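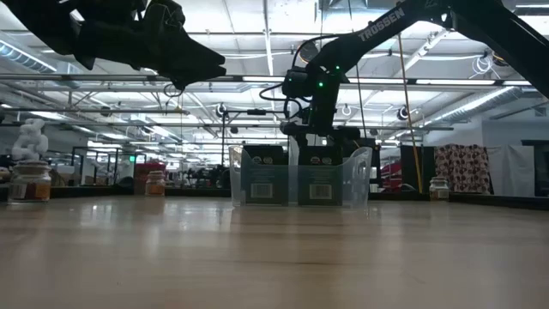 Two boxes stand in a clear plastic bin, with glass jars along the far part of the table.

Goltomton food pantry collects 1,223 items

GOLTOMTON, 4 May 2024 - The Goltomton food pantry took in 1,223 items during its April drive, organizer Carmela Leone said. Boxed goods and jars made up most of the total.

Sorting began this week at the Marino Street hall. Boxes are stored upright in clear bins so labels can be checked from the front, and jars are kept on the tables until their dates have been read.

Leone said the pantry now serves 11 more households than it did last spring. It hopes to reach 3,000 items by the end of summer.

Donations can be left at the hall or at Skeviretti Hardware in Wostine. Opened packages cannot be accepted.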